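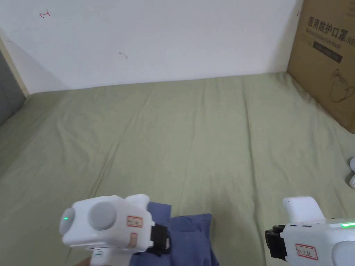 Ticket 281 – Fitted sheet will not stay flat on wide mattress
Search tickets Enter keyword or ticket no.
Product: Starnero fitted sheet, sage green
Sold by: Pamstead
Status: Closed
Opened: 6 Dec 2018

Problem as reported
Sheet creases along the length of the mattress. Creases come back after smoothing by hand. Customer folds laundry on the bed and wants a flat surface for it. Mattress is against a white wall at the far end, so that end is hard to reach.

First reply
The photo shows soft creases running mostly lengthwise, toward the wall. The sheet is tucked under at the wall, but the line is slightly uneven. Please take everything off the bed before the next step, including the big medical mask carton in the corner and the blue cloth at the near end. Then send us the mattress depth and the number on the sheet's care label.

Customer update
Depth is 30 cm. Label says 410. Bed cleared. Pulled the near end tight and the creases got a little better, then came back overnight. Did not move the bed.

Second reply
410 is the deep size, so the sheet should fit a 30 cm mattress. No exchange needed at this point. Please try the following:
1. Pull the bed out from the wall far enough to get an arm behind it.
2. Take the sheet off completely. Do not try to fix one corner at a time.
3. Fit the 2 wall corners first, with the seam right on the corner of the mattress.
4. Lift the mattress a little and push the elastic well underneath.
5. Fit the near corners, then pull from the middle of each side.
6. Push the bed back and check the line along the wall.

Customer update
Done. One wall corner had its seam too far down the side. Sheet is flatter now – still a few small creases near the middle. Asked if Cenik clips would help and if the sheet can be ironed.

Third reply
Clips are fine, one per corner, fastened to the elastic and not to the flat part. Warm iron only, while slightly damp. The Pant mattress pad can also slide under a fitted sheet, so if there is one on the bed, straighten it first.

Customer update
No pad. Will order the clips. OK to close.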